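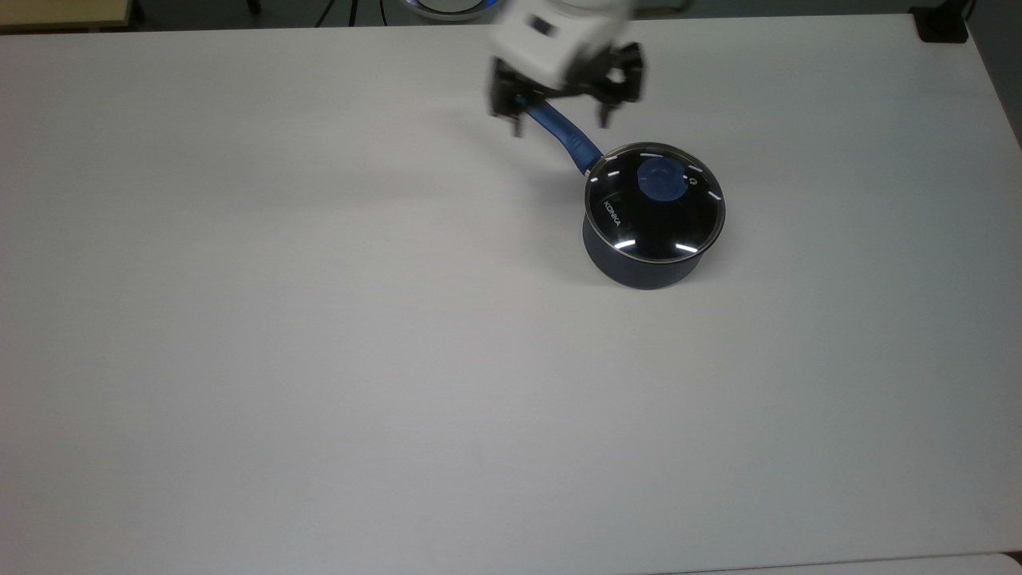
A saucepan is a deep cooking pan with a flat base, upright sides, and one long handle. It is used on a stovetop to boil water, warm milk, and prepare sauces, grains, and soups.

Common materials include stainless steel, aluminum, copper, and cast iron. Aluminum and copper spread heat quickly, while cast iron warms slowly and holds heat well. Many pans are coated with enamel, a glassy layer fused to the metal in a kiln. Enamel resists acidic foods but can chip if the pan is dropped.

In the town of Silton, enameled pans were the main product of the Ankrah works, which employed almost 400 people at its height. The works later moved to Plemton, and part of the original building now serves as a museum of household goods.

Handles may be riveted, welded, or screwed to the body. A hollow metal handle stays cooler than a solid one — a design common on larger pans, which may also have a small second grip opposite the main handle.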